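Search this site Search

3.2 Data collection and labelling

Demonstrations were gathered at the Bretside laboratory on a white tabletop set with clear racks, glassware and coloured liquids. The Flultis dataset contains 2,018 episodes, of which 2,000 were used for training and the rest held out. Wrist and elevated views were recorded together, following the procedure of Trương and Pokidov.
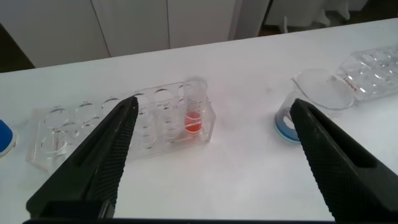 Figure 2. Wrist view with the gripper open. A small amount of blue liquid is held in the vessel at right.

Transparent objects remain difficult for depth sensors, and the policy was therefore trained on colour images alone. Liquid colour was not given to the policy as a separate label. Rack position was varied between episodes, and the operator returned the arm to its home position before each trial.

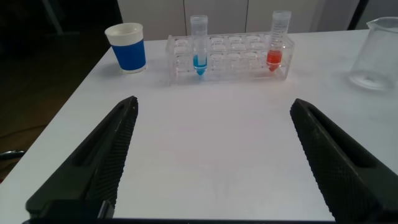
Approach angles were limited in software so that the fingers would not strike the rack deck. Episodes that broke this limit were kept in the dataset but flagged, and their weight in the loss was halved.

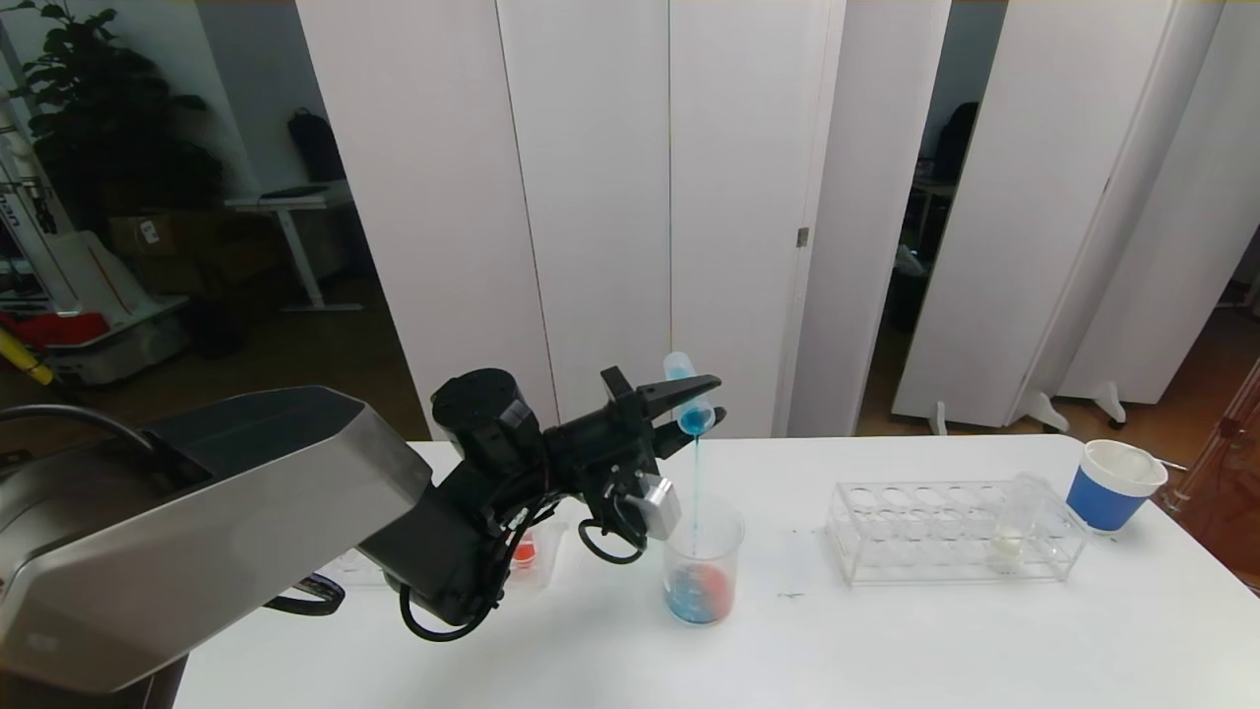 Figure 3. Pouring stage, elevated view. Blue liquid falls from the tilted tube into a glass beaker.

Pour onset was labelled by hand from the elevated view, where the stream is easier to see. A second annotator reviewed 50 episodes, and disagreements were settled by discussion.
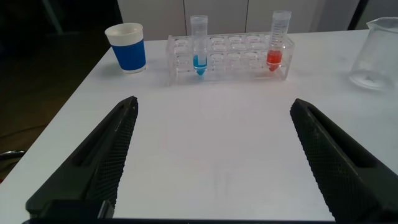 Why was the wrist view kept if pouring is labelled from above?
The wrist view supplies the close detail needed to line up the fingers with a tube before grasping.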